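Prerkard: Frequently Asked Questions
Updated in May

What is Prerkard?

Prerkard is our method for teaching a two-armed robot to sort out everyday containers: putting things in, taking things out, opening lids, closing them again. The robot learns from demonstrations. A person steers the arms through the job, we record it, and a model learns to go from what the cameras show to how the arms should move.

So it's imitation learning?

Yes, with one twist that we're very excited about. Most of our training clips are cut at the moment a finger first touches something, and the model gets extra practice on the few seconds either side of that moment. We call these touch windows. Almost everything interesting goes wrong (or right!) in there, so it felt odd to give those seconds the same weight as a long, easy swing through open air.

Why plastic bins and cardboard boxes?

They're cheap, they're everywhere, and they're surprisingly hard. A cardboard box tilted in a bin gives the fingers very little room on either side, and a translucent wall lets through blurry bits of whatever is behind it. We love that mix. 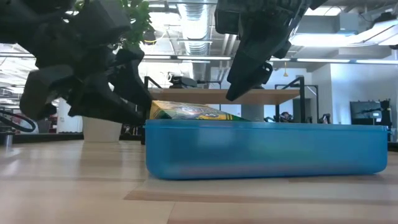 Ellis wrote in to say that see-through plastic seemed like a mean choice, and that a solid-colored bin would surely give a fairer test of the arm motion alone. It's a good point, and we did run that comparison. The touch windows helped with both kinds of bin. The gain was bigger with the see-through ones, so we kept them as our main test.

How many demonstrations do you need?

We use 100 for each task. With 20 the model gets the general idea and then fumbles at the rim. We're still working on the stretch in between, and if you have ideas about picking the best demonstrations out of a big pile, please write!

What about small items?

Small items are our favorite part. Pencils, sticky notes and scissors all want a different kind of grip, and they like to lie across each other. Wrist cameras matter a lot at this stage. They also blur when the arm moves quickly, and we leave the blurry images in the training set. Taking them out made the model worse on fast moves, a result that surprised all of us.

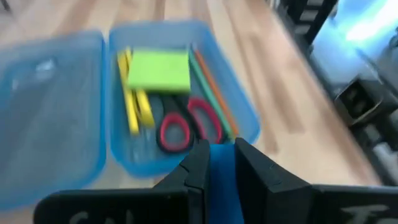
Page author: Research Lead, Prerkard project, Danside

Do the fixed cameras still help, then?

Very much. A wrist camera is wonderful up close and hopeless at telling you where the other arm has gone. We train with both kinds of view and hide one of them at random in a share of the clips, so the model can't lean too hard on either.

Is Prerkard the same thing as Branex?

No, but they're related. Branex was our earlier method, with one arm and no touch windows. It could place an item in a bin nicely as long as the bin stayed put. Bump the bin and it was lost.
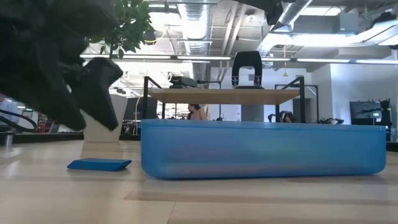 Prerkard copes with a bumped bin much better. In our tests we shift the bin by 5 centimeters partway through a run, and the arms usually pause, adjust and carry on. The first time we watched that happen, there was cheering.

What can't it do yet?

Plenty. Tight lids are hard. Anything floppy is hard. The model also has no sense of when to give up, so it will happily try the same bad grip 12 times in a row. Knowing when to back off and try a new angle is the next thing on our list.

Can I try it on my own robot?

We hope so! The training code is written for two arms with simple two-finger grippers. Other setups should work if you can record finger positions along with the video, though you will need your own demonstrations. Start with one bin and one item, and get that solid before adding more.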